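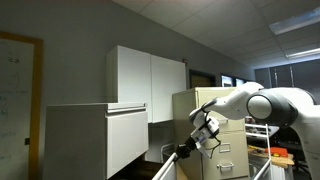 Storage corner, with the whiteboard and the beige filing cabinet.

Storage corner FAQ
2 min read

Put together by Ya-wen Hsu, updated 24 Sep 2023. Short answers, ask me if yours isn't covered.

What goes in the wall cabinet?
Spare paper, envelopes, toner. Light stuff only. Nothing on top of it please.

And the low white cabinet?
Cables, adapters, label tape. Big drawer sticks a bit - pull from the middle of the lip, not the corner. Push it all the way back when your done.

The beige filing cabinet?
Paper files, by client. Berkier on top, then Tseng, then Ito. One drawer open at a time.

Do the drawers have labels?
Holders are there, cards are mostly out of date. New ones coming. Until then go by the list taped inside the wall cabinet door.

How long do we keep paper?
Closed jobs, 11 months in the drawers, then off to the Zidevness storage unit. Boxes hold 25 folders. Don't overfill, the bottoms go.

Can I wipe the whiteboard?
Ask first. Some of that faint writing is still in use, even if you can't read it. If nobody claims it by Friday, wipe it. Old marker needs the spray, dry cloth just smears it around.

Can I clip notes to the wooden frame?
Yes, small clips only. No tape, it pulls the finish off.

Where do I find folders?
Box of 100 in the wall cabinet, left side. Take what you need and tell me when its under half.

Can I leave boxes on the floor there?
No. Not even over lunch. People need to get to the doorway.

Lost drawer key?
Spare is at my desk. Sign for it, bring it back same day.

Something's missing from a file?
Check the folder in front and the one behind. Usually thats it. Then email me the client name and the month.

Related
Ordering supplies
Sending files to Zidevness
Desk moves - what to pack
Shredding days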